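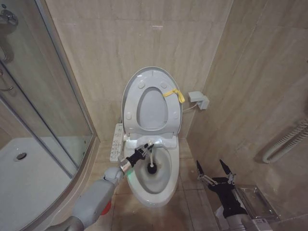 Skukero is a donor management program sold to small charities, housing trusts and relief funds by Stavar, a software firm based in Narkstead. It stores donor records, takes recurring gifts and tracks what the vendor calls "sponsored items," meaning single pieces of equipment paid for by a named donor. The item feature is the one most often shown to buyers. Its standard demonstration record is an accessible bathroom, in which a bidet control panel with small buttons, mounted at the left side of the toilet, is listed apart from the bowl so that a different donor can be credited for each. Whether many charities need this much detail is open to question.

History

The program grew out of Mancuso, a mailing list tool written by Ottar Holmgren for a housing charity. Stavar bought the code and renamed it. Company material describes the result as a complete rewrite, a claim that is hard to square with the old Mancuso field names still found in the export files. The first release under the new name had 767 registered organizations, according to Stavar. The figure included trial accounts, and no count of paying customers was published.
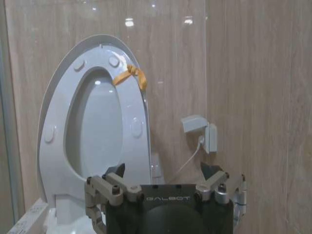
Sponsored items are arranged as a tree, with a parent record and up to 10 child records under it. Each child has its own price, donor and thank-you letter. Users have complained that the tree invites pointless splitting. A toilet seat and its lid can be entered as two gifts, and so, in principle, can the four small bumpers on the seat, though the letter templates handle such entries badly. Stavar's manual advises "sensible grouping" and does not say what that is.

Recurring gifts

Monthly and yearly gifts are charged through an outside payment processor. A failed card is retried three times, after which the gift is marked as lapsed. Stavar advertises a recovery rate of 100 percent for expired cards. The small print limits this to cards the processor has already updated, so the number says little about donors whose cards were simply refused.

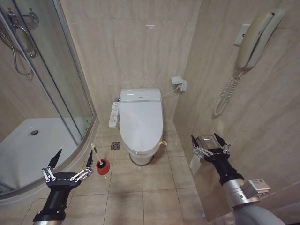

Bathroom with an electronic bidet seat and wall outlet.

Reporting

The program comes with a set of fixed reports. Custom reports require the higher plan, and each is limited to 1174 rows. The vendor has never explained the limit. Larger charities usually export their data and finish the work in a spreadsheet, which weakens the claim that Skukero replaces other tools.

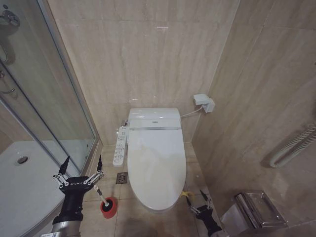
Toilet with bidet seat, lid closed.

Reception

Reviews have been mixed. Gift entry is generally considered quick, and the receipts are easy to read. Praise for the item tree comes mostly from Stavar's own customer stories, and independent evidence that it raises more money is lacking.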